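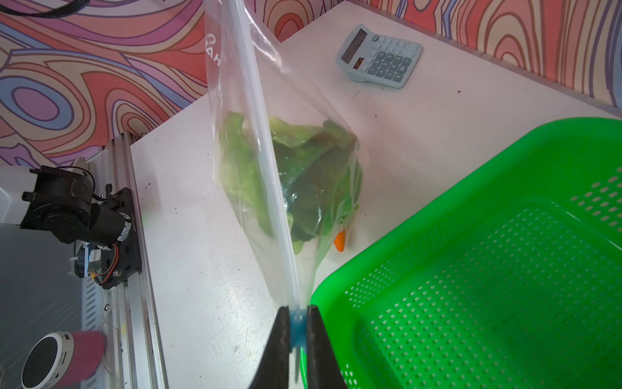 Wrist view, left-over slack in a zip-top bag of lettuce held at the slider.

Grasp planner FAQ: bags and other deformables

Does Clamine plan grasps on transparent packaging?
Yes, from release 6 onward. Depth on clear film is unreliable, so the planner ignores it inside the bag mask and fits the zipper seam from colour instead. The seam is stiff enough to be treated as a line segment.

Why does the grasp pose snap to the slider?
The slider gets a higher score than bare film. To turn this off, set slider_bias to 0 in the Jirton profile and restart the planning node.

The gripper closes but the controller reports "no object".
Film is thinner than the default width threshold. Switch the check to motor current. A starting value of 70 mA suits the stock fingers; tune it in your own cell.

What rate does the wrist camera need?
Perception runs at 30 Hz. The joint controller runs at 200 Hz and interpolates between updates. Dropped images are tolerated for up to 103 ms, after which the arm holds position.

Can I model the contents of the bag?
No. The collision checker uses one swept capsule below the grasp point. Increase its radius for leafy produce, or the bag may brush the rim of a basket during transfer.

Both arms stop when one replans. Is this a fault?
No. They share a workspace lock. Per-arm locking is on the Pukthorpe branch and is scheduled to merge in September.

Page revised Tuesday, May 22, 2018 | Contact Clamine support | Back to top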